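Teaching a two-arm robot to move a chair: Nirnereck Robotics Club notes

Our Lelico build task sounds tiny: get both arms onto a rolling chair and guide it to the desk. It's a fantastic first project! Start with the left arm alone. Bring the wrist housing in low by the armrest, and keep the cable loop on the outside.

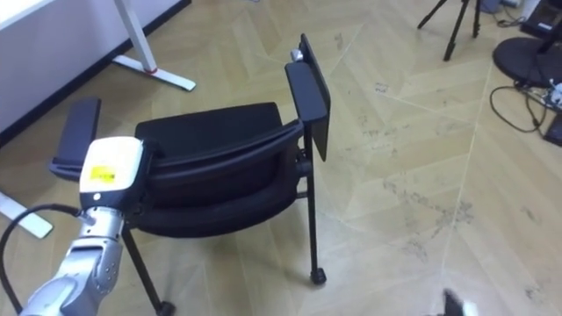 Zhong, in the comments: We tried this at Worotance and the casters swiveled on every first push. Go in slower than you think, and lock your speed limit at 177 before anyone touches the controls.

Great tip, we've added it to the checklist. Next bring in the right arm, hand open, and stop short of the armrest. Check your thumb position now, while there's still room to fix it.

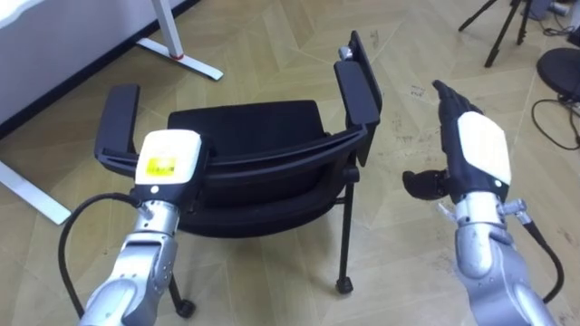
Step 2: right hand open beside the chair

Now for the fun part. Swing around to the back of the chair and bring both grippers to the top rim of the backrest, angled in a little toward each other. Save the pose as soon as you like it.
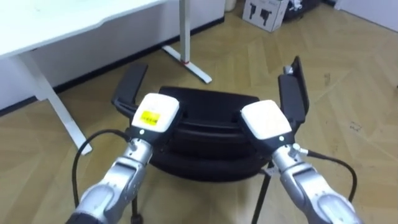
Once the pose is saved, replay it at half speed a few times, then try a short push. Log every run, even the ugly ones (we love the ugly ones).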